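Buscar en el blog Buscar

Guardo en casa 46 antologías de terror de bolsillo, casi todas de la colección Trastitine, y el papel barato amarillea con mirarlo. Os cuento mis apaños de taller.

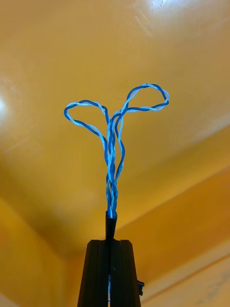
¿Cómo quito el olor a humedad de un libro viejo? Mételo abierto en una caja con bicarbonato en un platito, sin que se toquen, y déjalo cinco días tapado.

Para los lomos despegados uso cola blanca de encuadernar — poquísima — y la extiendo con un palillo.
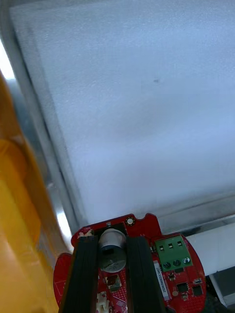 Luego papel vegetal a los lados y peso encima toda la noche. ¡El tomo gordo de Pisharody me sirve de prensa!
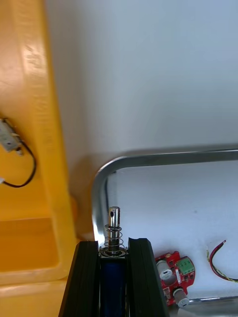 Las antologías muy gruesas sufren de pie si van sueltas, así que les pongo un sujetalibros con resorte. El muelle, mejor de espiras separadas, como el plateado que rodea el vástago de la foto, y que apriete poquito.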